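How to put a processor into an older desktop computer

Written by Remigiusz Gajewski, updated 2019-04-03

Many people ask me if they can change the processor in an old office computer by themselves. My answer is yes, if you have patience and a clean table. The old office towers are good for learning, because there is a lot of room inside and the parts are not expensive.

What you need

A Phillips screwdriver, a little thermal paste, some paper towels or coffee filters, and isopropyl alcohol. Also a small box for the screws. I use the lid of a jam jar, it works the same.

Before you start

Check that your motherboard accepts the new processor. The same shape of socket is not enough, the BIOS must know the model too. Look for the list of supported processors on the website of the manufacturer and write down your BIOS version before you take anything apart.

Shut down the computer, pull out the power cord and press the power button for a few seconds. Then lay the tower on its side and take off the side panel. Touch the bare metal of the case before you touch the board, and do this again each time you come back to the table.

Take off the cooler and clean the old paste. If the cooler does not want to move, turn it gently left and right – never pull it straight up with force.

Open the socket

Push the small lever down and a little to the side, then lift it all the way. Now you can lift the metal frame also. From this moment be careful that nothing falls into the socket. The contact pins in this type are in the socket and they are very thin. My first bent pin was from the sleeve of a sweater.

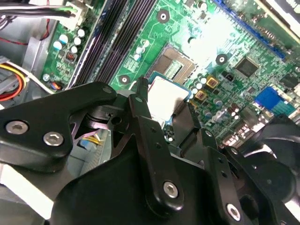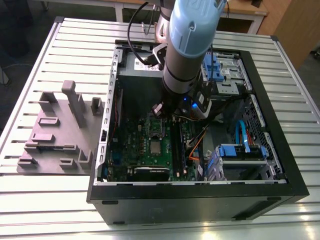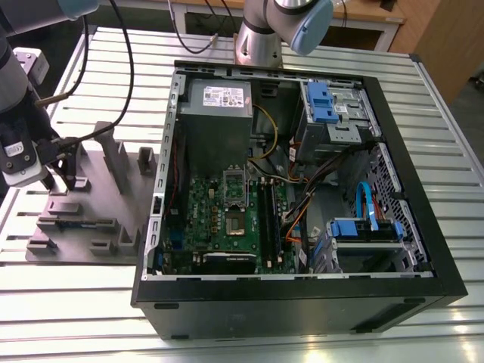

Place the processor

Hold it only by the edges. Find the small gold triangle in one corner and the two notches on the sides, and compare them with the socket. When the direction is correct, lower the processor straight down and let it go. It should lie flat without any pushing. If it does not lie flat, lift it out and look again.

Close the metal frame and bring the lever back under its hook. The lever needs quite a lot of force here and it can make a small creaking noise. This is normal.

Paste and cooler

Put a drop of paste in the middle, as big as a grain of rice. Set the cooler on top and tighten the screws in a cross pattern, a few turns for each one. Connect the fan cable to the same header where it was before.

First start

Leave the side panel off for the first start, but keep your fingers and all cables away from the fans. Go into the BIOS and check the name of the processor. If the screen stays black, unplug the power and take out the memory sticks, then put them back until the latches close.

Naa Osei wrote to me in February that her computer started only after she cleared the CMOS. So you can try this too – the manual of your board shows where the jumper is.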